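Skosel kit room and laundry, walkthrough checklist
Antoniuk building, ground floor
Month: November
Done by: Milagros Cuadros
With: Volodymyr Horobets (first half only, had to go meet the delivery)
Start 4:10 pm, finish a bit before 6

Marks: OK / FIX / WATCH / N/A. Comments under the item. Typed this up fast, sorry about spelling. Anything marked FIX needs a name next to it by the next walkthrough, blank names go to me and I don't want them.

1. WAY IN AND FLOORS

1.1 Door opens all the way, nothing behind it. FIX
Ball bags behind it again. Opens maybe two thirds. Moved them to the cage. Name: Radymyr

1.2 Door closer works, doesn't slam. OK
Much better after the adjustment.

1.3 Walkway clear from door to dryers. OK
One hamper sticking out, pushed back while we were there.

1.4 Carpet edges flat, no curl, no loose threads. WATCH
Join by the storage side is lifting a little. Not a trip hazard yet. If it gets worse tape it and tell me, don't just tape it.

1.5 Hard floor by washers dry. FIX
Puddle under the second washer. Small. Wiped it, came back inside ten minutes so its a hose or a seal. Washer off until looked at. Sign on the lid. Name: Volodymyr, he has the number for the Lestero repair line.

1.6 Cords off the floor. FIX
Steamer cord across the walkway. Unplugged, coiled, hung up. The hook is RIGHT THERE.

2. WASHERS

2.1 Hoses, no bulges or cracks. FIX (see 1.5)
Other ones look fine.

2.2 Shutoff valves reachable. OK
Had to move a mop bucket but reachable.

2.3 Detergent closed and labeled. FIX
One jug no label. Smells like the usual stuff but that isn't a label. Dumped it.

2.4 Load chart posted. OK
Faded. Still readable up close. Melaniia has a new one to print.

2.5 Reds and whites sorted. WATCH
Need everybody to hear this one. Team shirts are red with white parts, so there isn't a clean answer for which pile. Rule is: cold, with the reds, out as soon as the cycle ends. Do not leave them sitting in the drum. Do not put them in with the white socks. We lost a whole set of socks to pink last season and Vitalii still has them in a bag to show people.

3. DRYERS

3.1 Lint screens clean. FIX
Left one was a blanket. Fire hazard, the only item on here I'd call urgent. Cleaned on the spot. EVERY load, not every day. Name: everybody

3.2 Vent duct attached, not crushed. OK
Pulled the dryer out to check. Some lint behind, vacuumed.

3.3 Nothing stored on top. FIX
Two boxes and someones jacket. Boxes to shelf, jacket to lost and found.

3.4 Heat setting for printed shirts. WATCH
Low only. Big numbers and lettering crack on high, then they peel at the corner and a kid picks at it and that's a shirt gone. Melaniia wants to hang dry everything printed. We don't have the rail space. Low heat, pull them a little early, hang the last bit. That's the deal for now.

3.5 Extinguisher in place, gauge in green, tag current. OK
Checked the one in the hallway too.

4. FOLDING AREA

4.1 Surface clean before shirts go down. OK
Ran a hand over it, no grit, no lint to speak of. Lint roller lives on the hook, it was on the hook, thank you.

4.2 No food or drink at the folding area. FIX
Coffee ring on the side shelf. Nothing on the kit. Still a FIX. Name: whoever, you know who you are.

4.3 Shirts bone dry before folding. OK
Felt the seams and the collar on every shirt in the finished pile, the thick parts hold damp longest. All good. Damp ones go sour in the bag by game day.

4.4 Shirt laid out flat, hem pulled straight before first fold. OK
Hold both bottom corners and pull the hem out so it lies in a line. Don't yank. If the hem is crooked the whole fold comes out crooked and the stack leans. 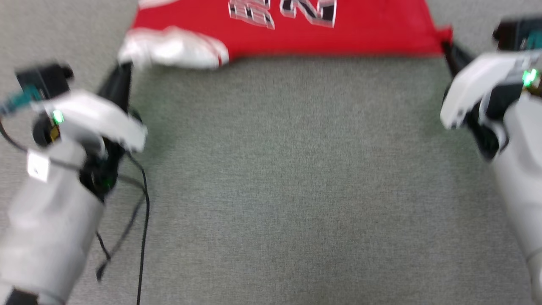 Also smooth out the printed part while you're at it. A crease pressed across a number for a week stays there. Radymyr asked if tissue paper between is worth it. For the away set that sits folded a long time, yes. For stuff that goes out the same week no.

4.5 White parts checked for marks. WATCH
Grass, mud, dye. Check them every time, white is where it shows and its bunched up in the folds so you miss it. Pulled one shirt back for a second wash, gray smudge. Spot treat first, don't just run it again and hope.

4.6 Sleeves folded in the same way on all. FIX
Three people three methods. Picking one. Sleeve goes out straight, untwist the cuff, then in across the back. The cuffs twist, and if you fold over a twist you get a lump and then the stack slides. Takes two seconds to fix while its still open.

4.7 Collar lying flat. OK
V-neck, so make sure the point isn't tucked under. Ribbing stretches if you hang it by the neck so please don't use the narrow hangers.

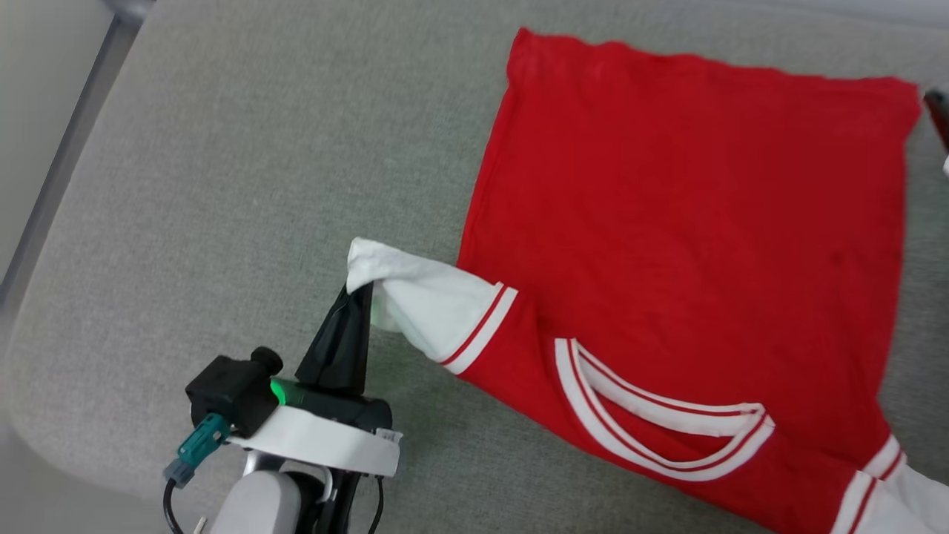

Red shirt, white trim, partly folded. Item 4.6: sleeve out, white cuff still bunched.

4.8 Finished fold same size across the set. WATCH
Adult sizes come out wider than youth, obviously, so separate stacks. Not one tall mixed stack. The mixed one fell over while Volodymyr was standing next to it and he says he didn't touch it.

4.9 Size label facing out or on top. FIX
Half were in, half were out. Out please. Whoever packs the bags shouldn't have to unfold to find a medium.

4.10 Working height / backs. WATCH
Vitalii has been bending too much on the long folding days, complained about it twice. Switch off every half hour, no heroics. If you're kneeling use the pad, it's in the blue bin.

5. STEAMER AND IRON

5.1 Tank empty when not in use. FIX
Full. And plugged in, see 1.6. Emptied it.

5.2 Iron off and cool before storage. OK

5.3 Iron never directly on print. OK
Turn it inside out. Pressing cloth is in the drawer with the sewing kit.

5.4 Outlet cover intact. FIX
Cracked corner on the low outlet. Not touching it myself, sent a note to building. Tape over it says DO NOT USE, leave the tape. Order for the replacement cover should come with the Wositz box.

6. STORAGE AND SHELVES

6.1 Shelves anchored. OK
Shook them all. Top bracket on the far one creaks but holds. Volodymyr put a quarter turn on it.

6.2 Heavy stuff low. FIX
Cone bags and the first aid trunk were up top. Down now.

6.3 Top shelf reachable with step stool, stool sound. WATCH
One rubber foot missing. Wobbles on the hard floor. Use it on carpet only until the new foot comes, or skip it and ask somebody tall.

6.4 Bins closed. OK
Found one moth. One. Keep the lids on.

6.5 Kit list matches shelf. N/A
Not today. Melaniia does the full count separately, and I'm not doing it in a rush and getting it wrong twice like last time.

6.6 Torn or retired kit kept apart. FIX
Retired shirts were back in with the good ones. Somebody washed them and folded them really nicely, which, fine, but they have torn underarms. Bagged and marked REPAIR. Name: Melaniia, she offered

7. LIGHT, AIR, EXITS

7.1 Lights all working. OK
The one by the sink flickers on start then settles.

7.2 Exhaust fan on when dryers run. FIX
Off. With the dryer going. Switch is on the same plate as the light, left side. I'm putting a sticker on it.

7.3 Exit sign lit. OK

7.4 Window opens. WATCH
Opens but needs a shove. Soap on the track maybe.

7.5 Emergency numbers posted. OK
Cross out the old building number somebody wrote in pen though. Did that.

8. FIRST AID

8.1 Kit stocked. FIX
Low on bandages, no burn gel. Burn gel matters in here with the iron. On the Wositz order.

8.2 Eye wash bottle sealed, in date. OK

8.3 Incident log by the door. OK
One entry since last time, pinched finger in the cage door. Hinge has since been padded, looks fine.

OPEN ITEMS, short version
Washer two leak, machine OFF. Volodymyr
Outlet cover. Building
Lint every load. All
Stool foot. Me
One sleeve method, written up and taped at the folding area. Melaniia
Load chart reprint. Melaniia
Burn gel and bandages. On order
Ball bags out from behind the door. Radymyr, again

COMMENTS ADDED AFTER

Radymyr: ball bags were not me this time but ok I'll move them. Can the cage get a second shelf.

Milagros: ask me after the budget thing. Probably.

Melaniia: for 4.6, can we do sleeves in across the FRONT on the youth sets? The number is on the back and it comes out on the bottom of the stack your way. Adults I don't mind.

Milagros: ok yes. Youth across front, adults across back. Writing it on the sheet before I forget. Don't mix.

Vitalii: the back thing is fine now, slept on it. I'd still like a taller place to fold on. Also I would like it noted that the pink socks are a teaching tool.

Volodymyr: repair line says hose washer most likely, part is $60, they can come Nov sometime. They wouldn't give me a day. Told them morning is best, somebody's always in by 9.

Milagros: take it. Leave the sign on the lid till they've been. And whoever owns the jacket from 3.3, its green, there's a key in the pocket.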